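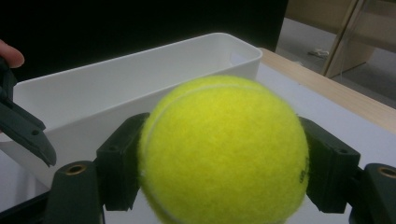 Pre-session check, hand-held grippers (pair)
Bench: Peveck table
Date: Wednesday, September 17, 2025
Build: Drotance, printed jaws

1. Jaw screws
Tight on both tools. One had backed out a quarter turn since the last check. Snugged by hand, no threadlocker.
OK

2. Threaded inserts in mounting blocks
Brass inserts sit flush. Pull any block where an insert spins with the screw. None did.
OK

3. Finger faces
No cracks at the screw holes. Light wear on the inside faces where the ball sits – reprint at the next filament order.
OK, watch

4. Grip test, tennis ball
Hold the ball for 6 seconds, then turn the tool on its side. Ball must not creep. Passed on the first tool. The second slipped once, passed after the linkage was cleaned.
OK after fix

5. Bin
White bin on the table, empty before the start. Rim checked for chips.
OK 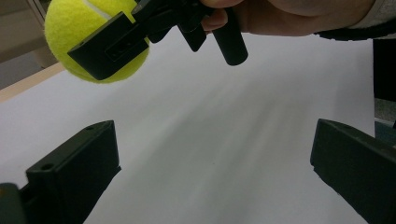 Rosenthal Shared Workshop – Robotics Bench Group

6. Handing over between two tools
Keep fingertips out of the linkage while the other tool closes. Whoever holds the ball says "clear" before letting go. Cuffs snug at the wrist, no loose strings.
OK, remind new members

7. Handle and bracket
No play in the handle. Bracket bolts marked with paint pen so movement shows.
OK

8. Cycle count
Log sheet reads 2,000 closes on the older jaws. The Tesidness notes we print from say to swap the pivot pins at that point. Pins are in drawer 4.
ACTION: swap before next use

9. Floor and table edge
Keep the walkway beside the table clear. Sand the wood edge if it starts to splinter.
OK

10. Spares
One left finger, no right finger. Order form 149 is still open from February.
ACTION: chase order

Result: usable today except the older jaws. Tag stays on them until item 8 is signed.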